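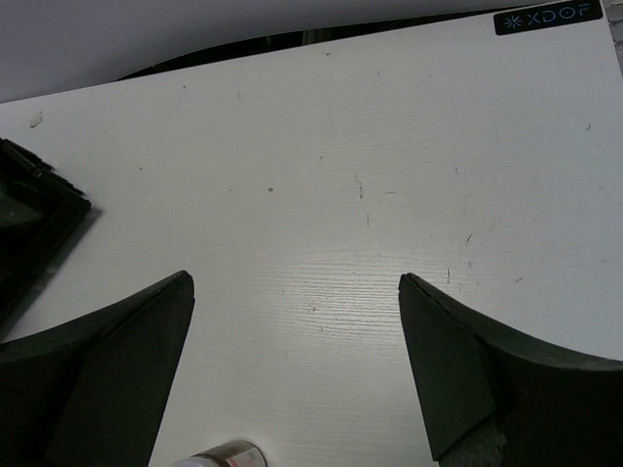
Gevel folding table, white top: four months in

I bought the Gevel to replace a drop-leaf table that had stopped folding. We have a small kitchen and no dining room, so whatever we eat on also has to be a desk in the morning and get out of the way when the ironing board comes out. I looked at three tables before I picked this one. The other two were the Purnia, which costs more, and a used Wysocka that I went to see and didn't buy.

Price and delivery

I paid $477 with delivery. It came in one flat box, heavy enough that two of us had to carry it up the stairs. The corners were protected with molded cardboard and nothing was chipped. One bag of screws had split open inside the box, but they were all there.

Assembly

The instructions are drawings only. They are mostly fine until you get to step 6, where the folding bracket goes on. The drawing shows the bracket from below and the leg from above, and I put the first one on backward. If the long arm of the bracket points toward the middle of the table, you have it right. The screw holes are drilled already and they lined up. Use your own screwdriver, the one they include is soft and the tip started to round off on me before I was done.

From opening the box to eating dinner on it took an afternoon, including the backward bracket.

The top

White with a fine grain running along it. I was worried it would look like office furniture and it doesn't, at least in our light. In the evening under the kitchen bulb it goes a little cream, and by the window it looks colder. If you are matching it to white cabinets, ask the store for a sample first. Ours are a warmer white and you notice the difference.

It wipes clean with a damp cloth. Tomato sauce came off the next morning with dish soap. Turmeric did not. I got most of it up with baking soda paste, left on overnight, and there is still a faint yellow spot near one corner. Ballpoint pen came off with rubbing alcohol. I use a trivet for pots, so I can't say how it handles heat.

Crumbs do catch in the grain a bit. A dry brush gets them out better than a cloth.

Folding

The leaf lifts with one hand and the bracket clicks when it is locked. You release it by pressing a tab underneath, and the tab is small. My thumb is sore if I do it several times in a day. Folded down, the table stands against the wall and sticks out no more than a bookcase would.

With the leaf up it seats 4. The website says 6, and we tried that in July. It was possible, but the people at the corners had a leg between their knees and there was no room for serving dishes. I would call it a table for four.

Wobble

There was none for the first few weeks. Then the leaf side started to move a little when someone leaned on it. I tightened the bracket screws and it stopped, and I have had to do that once more since. I asked Florkov, the store I ordered from, whether this was normal. They said to add a drop of thread glue and mailed me a tube, free of charge. I have not used it yet.

Typing on it is fine. Kneading dough is not great - the whole table creeps across the floor. Felt pads made that worse and I switched to rubber ones.

Compared with the others

The Purnia has a thicker top and a better release tab, with a proper lever you can find without looking. It is also deeper when folded, and that ruled it out for our wall. The Wysocka was solid and I liked it, but the hinge on the one I saw was bent and the seller had no spare.

Would I buy it again

Yes, at this price. I would want the tab fixed and the seating number on the website changed. The table is up most of the day and folded most nights, and the hinge feels the same as it did when it was new. If anything changes with the wobble after I use the glue, I'll add a note to this review.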